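工厂关闭与失业救助基金：第五讲讲义
课程：地方慈善与社会救助管理
2017年8月22日

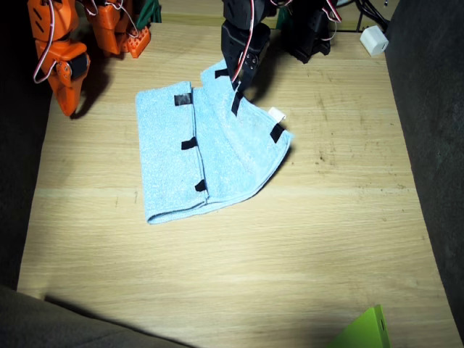

Rothe读过上一讲的讲义后提出，救助基金若只面向被裁员工本人，承包运输和季节性用工就会全部落在范围之外，而这些人往往最先断收入。本讲从这一意见所涉及的资格界定问题开始。

一、基本概念

失业救助基金（以下简称“基金”）指在单一雇主大规模裁员后，由社区、企业或基金会出资设立的短期专项资金。它与法定失业保险的区别在于三点。第一，资金来源为捐赠，总额在设立时不确定。第二，发放依据为基金章程，申请人没有法定请求权。第三，存续期有限，到期须清算。

讨论中常将基金与遣散费混为一谈。遣散费是雇主依合同或法律承担的债务，基金支出属于赠与。二者在税务处理、追索权和披露义务上均不相同，案例分析时应分别列账。

二、案例背景：Nilmont

Nilmont是一个以甜菜加工为主业的镇。加工厂由Dradel经营，于2月公布停产决定，裁员分2批执行。第一批为田间与原料运输岗位，第二批为厂内工艺、锅炉和维修岗位。行政岗位留任至设备处置完毕。

停产公告发布后，当地成立了救助基金，由Trutel担任受托管理机构。Trutel负责收款、审核、拨付和对账，不参与募捐。章程规定，单个家庭可获拨付的次数上限为5次，每次须单独申请，前一次拨付的凭证未交齐者，后一次申请不予受理。

三、资格界定

资格条款通常有三种写法：

1．雇佣关系标准。申请人须在停产公告之日与雇主存在劳动合同。审核成本低，争议少，覆盖面最窄。

2．收入依赖标准。申请人须证明其收入的主要部分来自该厂，不论合同相对方是谁。承包司机、季节工、厂区食堂经营者均可纳入。审核需要银行流水或税单，周期较长。

3．居住标准。凡在划定区域内居住、且在规定期间内失去收入者均可申请。覆盖面最宽，与裁员事件的因果联系最弱，捐赠人可能提出异议。

Nilmont基金最初采用第一种标准。首轮受理共收到68份申请，全部来自厂方名册上的员工。章程随后修订，改用第二种标准，但对季节工另设条件：须在停产前连续两个加工季在该厂工作。修订条款不溯及既往，已结案的申请不重新计算。

注意：标准修订应以书面决议作出，并注明生效日期。仅在网站上更换申请表，不构成有效修订。课上将核对修订前后两份申请表的字段差异，重点看“雇主名称”一栏何时改为“收入来源”。

四、支付对象

救助款可以付给申请人，也可以直接付给债权人（房东、抵押贷款机构、公用事业公司、诊所）。直接付给债权人的做法称为第三方支付。其优点是用途可核实，缺点是处理时间取决于债权人是否配合开具账单。

Nilmont基金对住房和水电支出采用第三方支付，对食品支出发放购物券，对求职交通费采用凭票报销。现金发放仅限于医疗紧急情况，须由两名审核人签字。

实务中的难点在于房租。部分租户没有书面租约，房东不愿签收款确认。Trutel的处理办法是接受连续三个月的转账记录作为替代证据，由房东在拨付后补签。补签未完成的，在账上列为“待核”，不计入已结案支出。

五、资金的时间分配

停产的影响不在公告日集中出现。遣散费和未休假折算款通常可以维持一段时间，申请高峰出现在这些款项用完之后。若基金按申请先后拨付而不设分期额度，第一批被裁者会占用较大份额，第二批被裁者申请时余额已不足。

可行的做法是按裁员批次预留额度，各批次内再按申请先后处理。预留比例应依据各批次人数、平均工龄和遣散费水平确定，不宜简单按人数平分。工龄短者遣散费少，进入困难期较早，单位人数的预留应适当提高。

未使用的预留额度何时释放，须在章程中写明。常见写法是以批次最后一名员工离岗满六个月为释放日。

六、捐赠人限制

捐赠可分为限定用途与非限定用途。限定用途的捐赠须单独核算，例如仅用于再培训、仅用于有未成年子女的家庭。限定过细会造成账面有余额而申请无法满足的情形。受托机构在接受捐赠前应审查限定条款，必要时与捐赠人协商加入变更条款：在规定期限内无法按原用途支出的，可转入一般救助。

Dradel作为原雇主也向基金捐款。此类捐款应附书面声明，确认其不抵减遣散义务，受助人领取救助款不构成对劳动请求权的放弃。缺少该声明时，受托机构应拒收或暂存。

七、清算

章程应规定终止条件，可为固定日期，也可为连续若干月申请数低于下限。终止后的剩余资金按以下次序处理：结清已批准未拨付的申请；支付审计和管理费用；返还附有返还条款的捐赠；其余转给宗旨相近的机构。受让机构名称应在设立时确定，终止时再选容易引起争议。

账册和申请档案的保存期应分别规定。申请档案含个人财务和健康信息，保存期届满后应销毁，汇总数据可以保留。Nilmont基金的汇总报表编号为2057，本讲练习所用数据均取自该表。

八、练习

（一）比较三种资格标准在承包司机案件中的结果，说明各自需要的证据。

（二）假设第二批裁员推迟，而第一批预留额度已经用完。起草一份决议，说明是否动用第二批预留及其条件。

（三）某捐赠人要求其款项只用于锅炉岗位员工的再培训。列出接受前应审查的事项。

（四）根据汇总报表，将“待核”支出单独列示，重新计算期末可用余额。

书面作业不超过两页，计算过程附后。下一讲讨论再培训补助与就业安置的衔接，请预先阅读Nilmont基金章程的支付条款部分。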